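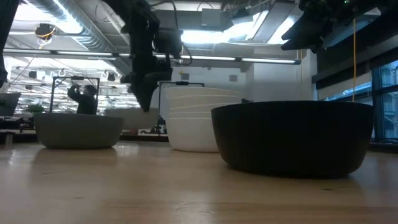 Grey, white and dark brown bowls on the long table, Arnmont.

To: tableware list
Date: 6 December 2021
Subject: Re: bowl sizes for the Arnmont shelves

> The Skokum order form still lists one bowl size for everything.
> Can we settle on a single shape before the reorder? I would
> prefer the wide grey one, as it stacks lower. If the white ones
> stay, the shelf spacing has to change again. Also, what is the
> big dark one meant to hold?

I would keep all three. They do different jobs, and the shelf spacing was set for the white bowl in September, so nothing needs to move.

Grey: wide and fairly shallow, matt finish. Use it for salad and cut fruit. The base tapers a little, so it should go on the flat shelf and stay off the wire rack.

White: taller than the grey, with faint horizontal lines running around the outside. Soup and porridge. I would not stack these more than four high.

Dark brown: broad and deep, smooth wall, flat rim. This one is for serving and for resting dough. It takes 536 g of flour plus water with room to rise. The Tanabe lids fit the grey bowls only, so cover the dark one with a cloth.

On numbers, the form should read 70 grey, 70 white and 20 dark brown. The old total of 452 included side plates — please don't carry it over.

Irkiva will quote on the white and the grey together. The dark brown has to go on a separate line with its own delivery date. I have asked them to confirm that the glaze on all three is rated for the dishwasher at the high setting. Until they answer, wash the dark ones by hand.

One open item: the table top is glossy and marks easily. Felt pads or a runner would both work. Send preferences to the list before the order closes.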